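Kindstead Tidy Kit – set-up guide
Section 4: Teaching the arm to clear a bin
Last revised 29/09/2019

Right, you've bolted the arm down, you've done the safety walk-round in section 3, and you want to know whether the thing can tidy up yet. Sort of! I've been at this since January and my own answer changes with the bin. Give it boxes and it's a joy. Give it the stuff that ends up in a kitchen drawer and you'll want a cup of tea and some patience.

4.1 Before you start

1. Press the stop button and check that the arm won't move. Do this every session, even if you did it an hour ago.
2. Clamp the bin to the table. A good spring clamp on the side wall is fine.
3. Put the speed limit at 200 in the Gowda panel. It goes up to 2000, and you can leave that alone for now.
4. Empty the bin and run the floor check. The arm learns how deep it may reach.

CAUTION: Keep your hands out of the bin whenever the green light is on. If something needs nudging, stop the arm first – a paused arm can start again by itself.

4.2 Your first load

5. Pick a handful of odds and ends with different shapes and surfaces. Please don't use anything you'd be sad to lose.
6. Spread them out so that most have a bit of bare floor on at least one side. 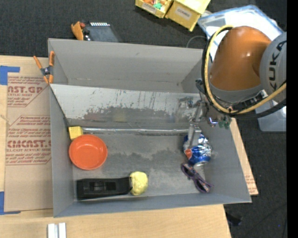
7. Choose Single Pick and let it take one thing at a time. Leave Clear All until you've had a decent run of single picks (I wait for 600, but I'm fussy).
8. When it drops something, press Miss. Don't press Undo, which wipes the try from the log and teaches it nothing.

NOTE: Shiny wrappers are the worst. The camera sees the glare and guesses the edge wrong, so the fingers close on air. Turning off the lamp over the table helped me more than any setting did. Sunglasses come a close second, and flat plates like to slide off along the floor when they're pinched.

4.3 If it keeps missing

9. Run the floor check again, with the bin empty.
10. Raise the grip wait to 2 seconds. It's slow, but soft things get time to settle between the fingers.
11. Still no luck? Load the Dotovdale profile from the panel menu. It's a gentler set of moves, and I use it for anything squashy.

So can it do your chores? Mine will clear a mixed bin if I stay in the room, and I'm still quicker by hand. Sorting what it has picked up is a separate job, and you'll find that in section 5.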